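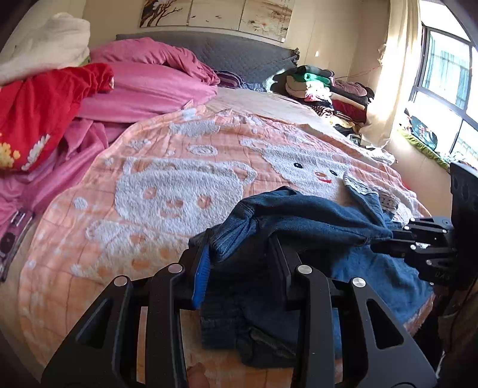

Bratosent hand grippers: frequently asked questions

What is Bratosent?
Bratosent is a home build run by Asanka Kodikara with help from members of the Skumthorpe shared workshop. The goal is a pair of low-cost arms that can fold laundry on a bed. The arms are still on the bench. Folding is recorded first with hand-held grippers, and the recordings are used to train the software.

Why a bed and not a table?
Most people we talked to fold on a bed. A mattress gives when you press on it and a blanket moves along with the clothes, so a model trained only on a hard table does poorly.

Why jeans?
Denim is heavy and has thick seams. T-shirts are easier to lift but harder to lay flat. We started with denim in March and will add towels next.

Do I need both grippers?
Yes, for folding. One holds the cloth in place and the other carries the edge over. You can record simple pick-and-place with one.

What are the blue pads for?
Grip. Bare plastic slides on denim. Wipe the pads with a damp cloth before each session and replace them when the surface goes smooth.
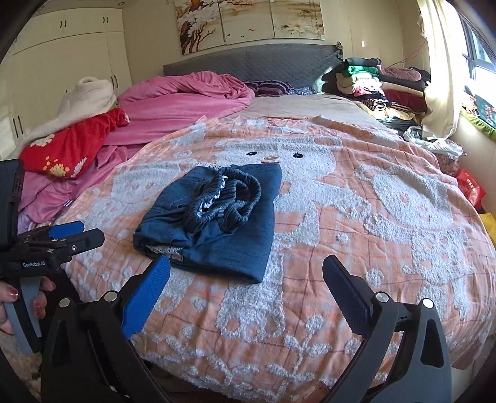
Folded denim on the bed, with both grippers in use.

How many recordings do I need?
Our current set has 1,014 usable folds. We are aiming for 3,000 before the next training run. If you are only testing your setup, 33 folds will show most problems.

What counts as usable?
The garment stays in view from first grip to release, and both jaws can be seen when they close. A bad fold is fine to keep. Label it "incomplete" and move on.

Does the room have to be tidy?
No. Leave pillows and other bedding where they are, but keep the area you fold in clear. Patterned blankets are welcome.

What about light from a window?
Daylight works well. Avoid low sun straight into the lens. Half-closed curtains are enough in most rooms.

Which software do you use?
Files are sorted with Ambaye, a small script kept on the workshop server. Training runs in Drastora, on one desktop computer. A setup sheet for both is pinned in the members' folder.

What has it cost so far?
The bench parts for the arms came to $125, mostly motors and brackets. That does not include the grippers or the computer.

Can I borrow a set?
Workshop members can sign out a pair overnight. Bring them back charged, with the screws checked.

Last updated April 2026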